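2024年1月11日 折价回测,接着上回

先把上回的尾巴收了。Dalisay 这套东西(就是封闭式基金折价轮动的回测,Rhea 起的名字,改不掉了)昨晚总算从头到尾跑通一遍,没有中途报错,没有半夜卡死,我早上来看到日志最后一行写着 done,高兴得多喝了一杯咖啡。然后打开净值曲线一看,高兴劲儿就没了。太漂亮了!一条几乎不带喘气的斜线,回撤浅得像银行存款。凡是跑出这种曲线,我都默认是自己哪里写错了,所以今天一整天的主题就是找错。

记一下策略本身,免得三个月以后自己看不懂:每个月最后一个交易日,把池子里所有封闭式基金按“当前折价减去自身过去一年平均折价”排序,买最便宜的一组,等权,持有一个月,再排。对照组是同一个池子全部等权。不加杠杆,不做空,分红当天再投资。思路一点都不新鲜,老书里都有,我们想看的是把交易成本和流动性认真算进去以后还剩下多少。

第一个怀疑对象:净值日期。

封闭式基金有两个价格,一个是交易所里的成交价,一个是基金公司自己算的净值。成交价当天就有,净值要等收盘以后才公布,有些基金还是每周才公布一次。Prarkmont 给的数据文件里,净值那一列标的日期是“估值日”,跟“公布日”是两码事。我写程序的时候图省事,直接按估值日和成交价对齐了。也就是说,我的模型在月底收盘那一刻,已经知道了当天晚上甚至好几天以后才会公布的净值。难怪它那么会挑便宜货,它偷看答案。

这个错我前年在另一个项目里就犯过,当时还在笔记本封底写了四个大字“公布日期”,然后这次又犯。唉。

改法:把净值整体往后推。日频的推一个交易日,周频的推到实际公布那天。Prarkmont 的文件里有公布日这个字段,可是早年间大片空着,空着的我按最保守的情况处理,推满五个交易日。Usman 觉得五天太狠,他的意思是按同一家基金公司后来的平均滞后来补。我没采纳,理由是后来大家都有网站了,公布当然快,拿后来的速度去补以前的空白,等于又偷看了一点点。他说那你就两种都跑,比一比。行,记到待办里。

改完重跑,曲线立刻朴素了不少。超额收益掉了一大截,月度胜率从“不可思议”掉到“还不错”。回撤也终于像回撤了。我反而踏实了。

第二个怀疑对象:池子。

这一条是 Rhea 发现的,我得老老实实记在这里。她问我:你的池子里怎么没有 Cetberg?我说 Cetberg 不是前些年并掉了吗。她说对啊,所以呢?

所以我的池子里只有现在还活着的基金。

翻回去查,果然。我当初从库里拉名单,用的是“当前状态为存续”这个筛选条件,拉出来 762 只。把条件去掉,全部拉出来是 1054 只。差的那些,有清盘的,有被合并的,有转成开放式的,一只都没进过我的回测。Rhea 就站在旁边看我数,没说话,比说话还难受。

有意思的是,幸存者偏差在封闭式基金这里方向不太好判断。做股票的时候大家都知道,死掉的公司多半是亏光了,把它们漏掉,结果就偏好看。可是封闭式基金“死掉”常常是好事:清盘按净值退钱,转开放式以后折价归零,手里拿着深折价的人一下子赚一笔。所以漏掉这些,可能反而把策略算低了。当然也有真的一路烂下去、最后资产缩水到没法运作才关门的。两头都有,不把它们放进来就没法知道哪头更重。

我跟 Dexter 在白板前争了半天。他坚持清盘那一段要单独处理,不能简单地拿最后一个成交价当退出价,因为停牌之后到真正拿到钱,中间可能隔好几个月,有的还分几次退。他以前在 Zimer 做过基金会计,这种事见得多。我一开始嫌麻烦,后来被他说服了:拿最后成交价退出,等于把折价收敛的那部分利润白白扔掉;按最终净值退出又等于假装钱当天就到账。折中的办法是按实际分配日一笔一笔入账,中间那段时间资金算闲置,零收益。麻烦是真麻烦,可是对的。 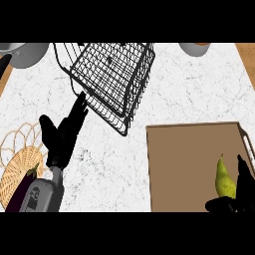

白色大理石台面,上方中间是黑色网篮

下午就耗在这些清盘记录上了。

分配记录散在三个地方:Prarkmont 的公司行动表、基金自己的公告、还有一份 Reynaldo Calimlim 好几年前手工整理的表格。三处对得上的占大多数,对不上的我拿出来一条一条看。几种典型情况,记下来以后好查:

一种是币种。分配金额写的是一种货币,成交价是另一种,公司行动表没标。看起来就像有人在清盘的时候拿到了好几倍的净值,回测里冒出一根直冲云霄的柱子。这种好认,画个图就跳出来了。

一种是重复。初次分配和最终分配在一张表里各记一次,在另一张表里又合并记了一次,我的程序把三条都加上了。这种比较阴险,每条数字单看都正常。

还有一种最烦人:日期填的是董事会决议日。决议到付款隔多久全看运气,有的几周,有的一年多。Reynaldo 的表格在这一项上最靠谱,他当年是拿着公告一份一份抄的付款日。他的表格里还有一列叫“存疑”,打勾的地方后来证明基本上都真有问题。我给他发了封信道谢,他回得很快,说那列勾是他每天下班前半小时打的,脑子不清楚的时候看什么都可疑,哈哈。

最后剩下 19 只,三处来源互相矛盾,公告也找不到,没法判断。这 19 只我没有删。删了就又回到挑拣数据的老路上去了。做法是跑两遍:一遍全部按最坏情况(最后成交价打折退出),一遍全部按最好情况(最终净值当月到账)。两遍的结果夹出来一个区间,如果区间窄,就说明它们无关紧要。跑完看,确实窄,放心了。

顺便骂一句我自己的文件命名。final、final2、final_真的、final_真的_改,我在这四个文件之间来回找了二十多分钟。Rhea 说她以后要给文件夹加锁。从今天起一律按项目名加版本号,Dalisay 从 v3 开始计,前面的全部归档,谁也别再碰(主要是我)。

第三个:成本。

原来的设定是双边一个固定比例,对所有基金一视同仁。Ronaldo Buenaventura 上礼拜看过初稿以后在边上批了一句“你去试试看能不能买到”。他是真做过交易的人,这句话我想了好几天。折价最深的那一组,天然就是没人要的、成交稀的,挂单簿上买卖价差能宽到让人怀疑是不是打错了。拿一个固定成本去套,等于给最难买的东西算了最好买的价。

现在改成按买卖价差的一半收费,再加一个跟成交量挂钩的冲击项。冲击项的形式我先用了最简单的平方根,系数从 Ronaldo 给的几笔旧成交里估,样本太小,估得很粗,先凑合。另外加了一道门槛:单只持仓不能超过过去一个月日均成交额的一定比例,超了就少买,剩下的钱留现金。

一加这道门槛,组合规模就成了大问题。小资金跑,什么都买得到,结果尚可;规模往上调,现金越堆越多,超额一点一点被磨掉。我画了一张规模对超额的图,斜着往下,没有什么拐点,就是一路往下。Usman 看了说这张图比净值曲线有用,应该放在报告最前面。我同意。他还想把横轴换成对数,我也同意,虽然换完以后看起来没那么吓人了。

第四个,顺手查的:分红再投资。

我们设定分红当天再投,用的是除息日收盘价。可是分红到账是在付息日,中间隔着一两周到一个月不等。影响很小,但是每个月都有,方向又总是对自己有利,所以还是改了。改完几乎看不出差别,曲线往下挪了一根头发丝。改了图个心安。
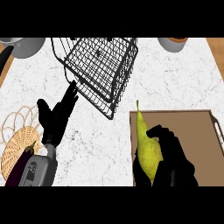

灰色锅、黑色网篮和大理石台面

傍晚做的是重抽样。把月度超额按块打乱,抽了大约 400 次,看策略的超额有多大机会是运气。块的长度我纠结了一阵子,太短了会把折价那种慢吞吞的自相关切碎,太长了又没剩几块可以洗牌。先用十二个月,另外跑了六个月和二十四个月对照。三种跑出来方向一致,宽窄不一样,二十四个月的最宽,这也在意料之中。

结果怎么说呢,超额还在,大部分抽样里是正的,但分布的左边拖着一条尾巴,不短。再拆开看年份,超额集中在折价普遍拉宽、后来又收回去的那几段,平平淡淡的年份里基本上就是白忙,交了成本还略亏。换句话说,这个策略赚的钱里面有相当一块是“大家恐慌的时候敢接”,排序挑哪一只的功劳比我原来以为的小。

为了分清这两块,我加了一个对照:不排序,只在全池子平均折价处于历史高位的时候满仓持有全部基金,其他时候拿现金。这个傻瓜版本居然追上了排序版本的一大半!Dexter 乐坏了,说早知道就不用写那么多代码。我不服气,排序版的回撤形状还是好一些,可是要说好到值得每月换手一次,我现在不敢打包票。

还有一个没想明白的现象。每年一月的超额明显比其他月份高。最顺口的解释是年底为了抵税抛掉亏损的基金,折价被砸深,过了年再弹回来。听着合理,也有不少人写过。麻烦的是我们的池子里有一批基金的主要持有人根本不适用那套税制,它们一月也高。要么是跟着邻居一起动,要么是年底净值公布本来就拖得久,我那个“推五天”在假期附近不够用,偷看答案的毛病还留着一点尾巴。后一种可能让我很不舒服。明天先查这个,把十二月底到一月初的净值公布日单独拎出来,对着公告核一遍,别的先放着。

跟 Rhea 吃饭的时候聊起来要不要把结果拿去给外面的人看。她的意思是先别急,至少等一月这件事弄清楚。我也这么想。初稿里那张漂亮曲线我已经从共享文件夹里撤掉了,打印出来的那张贴在了我显示器旁边,用红笔写了“偷看”。

零零碎碎的几件:

Prarkmont 的客服回信了,说早年公布日的空白他们手里也没有,要补只能从报纸版面扫描里找。Usman 居然有点跃跃欲试。我劝他先挑一个季度试试,看看扫描件认得出多少再说。

Cetberg 合并那次的换股比例,库里写的和公告写的小数点后第三位不一样。以公告为准,已经改了,在备注列写了出处。

行情接口下午又断了一次,重连之后有几分钟的数据重复。回测用的是日线,不受影响,但是 Ronaldo 那边的成交样本是带时间戳的,我让他重新导一份。

跑一遍完整流程现在比早上慢了很多,主要慢在逐笔分配入账那一步,我写的是一个傻循环。能向量化,今天懒得弄了。

待办:
一月净值公布日,逐条核对(我,明天上午)
周频净值滞后的两种补法,各跑一遍对比(Usman)
冲击系数,等新成交样本来了重估(我和 Ronaldo)
傻瓜版对照加上同样的成本和门槛,现在这两项它都没算,比较不公平(Dexter)
Reynaldo 的表格录进库里,“存疑”列原样保留(Rhea)
v3 归档说明,写清楚池子改过,净值日期改过,旧图一律作废(我)

刚才走之前又瞄了一眼规模那张图,横轴单位标错了,差了一千倍。改好,重新存成 v3_2,关机。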